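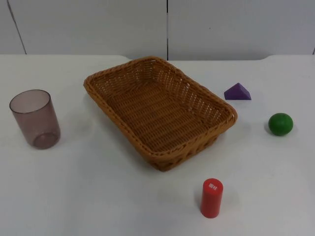 Shireen Jacobs replied under my last post that a petition sheet gets thrown out if the person who carried it didn't sign the statement at the bottom, even when every signature on it is good. Is she right, and can it be fixed after the sheets have been handed in?

We live in the Preler neighborhood of Berker and want the city to recognize us as a separate neighborhood district, the way Joubert was recognized. Right now we are counted as part of Barkura and have no seat on the neighborhood advisory board. The clerk told us we need 214 valid signatures from registered voters inside the proposed line. We have more than that, but a few of the early sheets have nothing filled in at the bottom. The deadline is 12th April. We are also planning to stand outside city hall before the council meeting, and I don't know if we need a permit for it.

Asked by preler_northside

oldmaplestreet

She's right. Same thing happened to a friend of mine with a school board petition. They tossed whole pages. I'd just start over with new sheets, it's not worth the trouble.

No idea about the permit. Call the police non-emergency line maybe.

Shireen Jacobs

Please don't start over. I should have said more the first time.

The bottom part is the circulator statement. It says you watched each person sign. If the sheets are still in your hands, the person who carried them can fill it in now, as long as it's true. Someone else can't sign for them. If a sheet was left on a counter or taped to a door and no one was there to watch, the statement can't be signed honestly and those names are lost. Go back to those people and ask them to sign a fresh sheet.

Once the sheets are filed it's different. When we did Joubert, the clerk would not hand anything back, and we lost 64 names over this. We were allowed to turn in extra sheets up to the deadline, so we went out again.
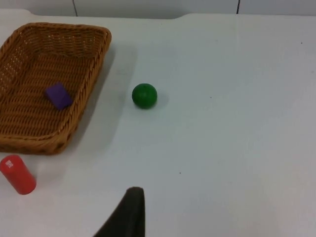 The other thing to check is addresses. The clerk compares each line to the voter list, and a person who moved and never updated their registration won't count. Neither will someone who lives across the line in Barkura, however much they support you. You can buy the voter list from the clerk's office. Ours cost $10 and had 3,498 names for the whole ward, so sort it by street before you do anything else with it.

Ask for a stamped receipt when you file. Keep a copy of every sheet, front and back.

Also, getting enough signatures only puts you on the agenda. The council still votes. Ours went in before the summer break and they didn't take it up until September, and then the map was sent back once over two blocks that both sides claimed.

rwk_berker

On the permit — I looked this up for a different group. In Berker you don't need one to stand on the public sidewalk if you leave room for people to walk by. You do need one for amplified sound, for a tent or table, or if you want to use the front steps. The form is at the city clerk's window, not with the police.

Signs are fine outside. Sticks and poles aren't allowed in the council chamber, so leave those in the car before you go in. If you want to speak about the petition and it isn't on the agenda yet, you have to use the general comment period, and the sign-up sheet is taken away when the meeting starts.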